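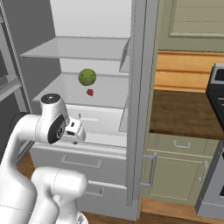
Dramside Shared Kitchen: Frequently Asked Questions

Updated November. If your question isn't on here, email the desk or ask Lensa Sisay, evenings are best.

BOOKING

How do I book a slot?
Online only. Log in, pick your hours, pay. No phone bookings any more, too many mixups.

What's the shortest slot?
3 hours. Setup and cleanup come out of your time, so plan for that.

Can I extend on the day?
If the next slot's free, yes. Check the calendar first, then message the desk. Don't just stay on.

Cancellations?
More than two days ahead, full credit. Less than that, half. No-shows get nothing back, sorry.

Do you do overnight?
Not at Dramside. Our Domham site runs overnight for bakers, seperate signup.

GETTING IN

Where's the door?
Side entrance off Lagman Street, not the front. Front is the dentist. Please stop ringing the dentist.

What's the code?
Comes by text an hour before your slot. Didn't get it? Check the number on your account, usually it's an old one.

Parking?
Two loading bays, 20 minutes max. After that use the public lot behind the post office.

Can I bring a helper?
Yes, up to 3 people per booking including you. Everybody signs the sheet.

FRIDGE AND STORAGE

Can I leave food in the fridge between bookings?
Only if you pay for a shelf. Label everything with your account number and the date. Unlabeled stuff goes out at 9 p.m.

Can I swap shelves?
Ask first. Sum-yee Tsang keeps the shelf list and she'll move you if there's room.

Raw meat?
Bottom shelf, in a lidded tub, always. Produce goes above.

My shelf is full, can I use a neighbor's?
No. Even if it's empty.

What about dry goods?
Lockers, in the hallway. Number 226 has a bent hinge, we know, part's on order. Bring your own padlock.

Are the drawers mine to use?
During your slot, yes. Empty them when you go. Anything left in a drawer ends up in the lost box and the lost box gets cleared monthly.
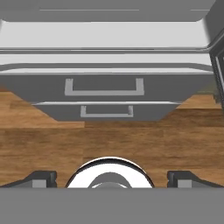 Drawers and floor, Dramside kitchen.

CLEANING

What do I have to clean?
Counters, sinks, stove top, any drawer you used, floor. Floor means sweep then damp mop. Damp, not soaking, it's wood.

Which spray?
The Teltwood one under the sink. Dont mix it with bleach or anything else.

Trash?
Bags out to the bins in the yard. Flatten boxes. Cooking oil goes in the drum, never down the sink.

What if the last person left a mess?
Take a photo before you start, send it to the desk. We'll credit you the time. If you clean it up first and tell us later there's not much we can do.

PERMITS AND PAPERWORK

Do I need my own food permit?
If you're selling, yes. Upload a copy before your first booking. Cooking for family or a party, no.

Insurance?
Same answer. Sellers need it, others don't.

What address do I put on the form?
574 Lagman Street, Unit B. Leave off the B and your mail goes to the dentist too.

My upload keeps failing.
Form 1013 has to be a PDF. Phone photos get bounced. You can scan it at the desk, free.

OTHER STUFF

Do you have mixers, sheet pans etc?
Sheet pans yes. One stand mixer, reserve it when you book. Knives, bring your own.

Allergens?
It's a shared kitchen, so we can't promise nut free or gluten free. Wipe down before you start and tell your customers.

Kids?
Over 14 with an adult. Nobody younger in the kitchen while the stoves are on.

Something broke, who do I tell?
Desk, right away, even if it was you. There's a small charge for some things but we'd rather know then find out mid-slot.

Lost property?
Box by the side door. Lids, mostly. Lots of lids.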